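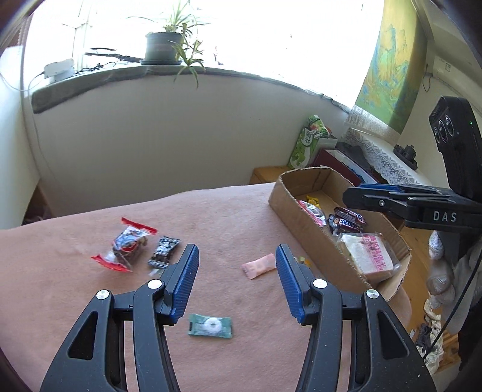
Qui sommes-nous ?

Nirna est une école de langues installée à Clornby. Nous donnons des cours d'anglais, d'allemand, de tchèque et de français langue étrangère à des adultes et à des adolescents à partir de quatorze ans. L'école a ouvert avec 2 salles et un seul niveau d'allemand. Elle accueille aujourd'hui environ 400 élèves par an, répartis entre les cours du soir, les stages de vacances et les formations en entreprise.

Notre histoire

Les premiers cours avaient lieu au-dessus d'une papeterie de la rue Dvorak. Les élèves étaient surtout des salariés des environs qui devaient écrire à des clients allemands et qui n'avaient pas ouvert un manuel depuis le lycée. L'anglais a suivi l'année d'après, puis le français pour les familles arrivées dans la région. Le tchèque a été ajouté à la demande d'une entreprise de Ruritz, et le cours est resté au programme après la fin du contrat.

Nous avons quitté la rue Dvorak quand la papeterie a repris l'étage pour son stock. Les locaux actuels, près de la gare routière, comptent sept salles, une petite bibliothèque de prêt et un bureau d'accueil. Une annexe fonctionne à Ruritz pendant l'année scolaire.

Nos cours

L'année commence en septembre. Les groupes ont deux séances par semaine et sont formés après un test de niveau, écrit et oral, qui dure une petite heure. Le test est gratuit et n'engage à rien. Un élève qui se trouve mal placé peut changer de groupe pendant les quatre premières semaines, sans frais – il suffit de prévenir l'accueil.

Nous travaillons avec des manuels du commerce, complétés par des documents que les enseignants préparent eux-mêmes : articles de presse, enregistrements, formulaires administratifs, courriers. La grammaire est enseignée de façon explicite. Une partie de chaque séance est consacrée à l'oral, y compris chez les débutants.

Les cours particuliers se prennent à l'heure ou par carnet. Les carnets sont valables un an.

L'équipe

Nos enseignants sont titulaires d'un diplôme de langue ou d'une certification pour l'enseignement aux adultes. La plupart travaillent chez nous depuis plusieurs années et suivent leurs groupes d'un niveau à l'autre. Les remplacements sont assurés en interne, ce qui explique que certaines séances soient parfois déplacées – elles ne sont pas supprimées.

Entreprises

Les formations en entreprise se déroulent sur place ou dans nos locaux. Nous établissons un programme après un entretien avec le responsable et un test des participants. Un bilan écrit est remis à la fin de chaque session.

Nous trouver

L'accueil de Clornby est ouvert l'après-midi et en début de soirée pendant les périodes de cours. L'entrée se fait par la cour, et un ascenseur dessert les étages. À Ruritz, les cours ont lieu uniquement le soir et les inscriptions passent par Clornby.

Page mise à jour le 6 novembre 2021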